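Section 2. Setting up the Pruneo seedling chamber

Revised 4 January 2020. Replaces the loose sheet that shipped with the early Chisholm units. Bin that one, the light settings on it are wrong.

Before you start

You need: the chamber, both shelves, the water tray, the drip hose, the power lead, the sensor lead (gray plug, short). Distilled water. Lint-free wipes. Ethanol spray for the inside walls. The agar plates come later, don't pour them yet.

Let the chamber stand upright overnight if it came by truck. Don't plug it in early to "just check the lights".

CAUTION: Two people to lift. Grip the base, never the door handle. The hinge is not rated for it and a bent hinge isn't covered.

Placing the chamber

1. Level bench, away from windows and heating vents. Not on top of a centrifuge bench or shaker.

2. Leave a hand's width behind it for the fan. More if the wall is warm.

3. Turn the front feet until the door stays put when half open. If it swings, keep turning.

4. Remove the orange transport clip from the fan. It's inside, top left, easy to miss. Keep the clip.

NOTE: Running the fan with the clip in will trip the fuse. Spare fuse is taped under the lid of the accesory box.

Shelves and water

5. Wipe the inside with ethanol. Door open untill the smell is gone.

6. Slide the lower shelf in first, lip facing you. Then the upper. They only lock one way round.

7. Fill the water tray with 520 ml distilled. Tap water leaves scale on the humidity sensor and you'll be ordering a new one by summer.

8. Seat the tray under the lower shelf, hose to the back. Push the hose on all the way past the ridge. Drips on the floor plate = hose not home.

Power and sensor

9. Sensor lead into the port marked S. The port next to it, marked T, is for service. Leave the rubber cap on T.

10. Power lead in. Switch on at the back, then hold the front button until the display shows READY.

11. Display shows DOOR? Close it and press until it clicks. Display shows H2O? Tray not seated, see step 8. Display blank, go to fuse note above.

Temperature and light

12. Menu, Climate, Temp. Set 18 °C for Arabidopsis and most brassicas out of the cold room. Other species, use your own protocol. Save.

13. Menu, Light, Channel. Blue channel peaks at 472 nm. Red and white are on by default, blue is off. Turn it on only if your protocol calls for it.

14. Set day length. Clock is on factory time, fix that first or your seedlings get night in the middle of the afternoon.

15. Close the door. Leave it running empty overnight. Check the temp in the morning before any plants go in.

NOTE: Expect the reading to wander for the first few hours. Normal. If it is still off by 2 degrees or more after a full night, stop and run the sensor reset (Section 4).

CAUTION: Don't look straight into the blue channel with the door open. Use the door override only with the light channel set to OFF.

Loading plates

16. Plates in upright racks if you're scoring roots, flat if you're scoring leaves. Don't mix on one shelf, the airflow gets blocked and the back row dries out.

17. Seal with breathable tape. Parafilm traps water, and you get fog on the lids plus fungus not long after.

18. Label the base of the plate, never the lid. Lids get swapped.

19. Any modified line: line name and containment level on every plate, and on the door card. Seed from the Tivville collection comes with its own codes. Copy them as is, dashes included.

20. Start the run log from the menu. Give it a name you'll recognise later. The log can't be renamed once it starts, sorry, known issue.

Taking plates out

Pause the run first. Door open for as short a time as you can, the chamber records every opening and a long one shows up as a dip in humidity. Waste plates go in the autoclave bag, not general trash. Same for the tape. Same for gloves that touched the agar.

Spilled water on the floor plate: switch off at the back, blot, dry, switch on. Spilled agar: let it set, lift it off with a card, then ethanol.

If you move the chamber to another bench, start again from step 1. Yes, the feet too. Tray out and emptied before lifting.

Parts and spare trays from the Bukasham depot. Quote the serial from the inside of the door, not the one on the box.

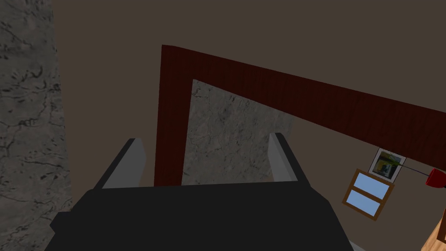 Orders without the door serial get sent back. Fuses and hoses are the exception, one size fits all units. Cleaning schedule is in Section 3.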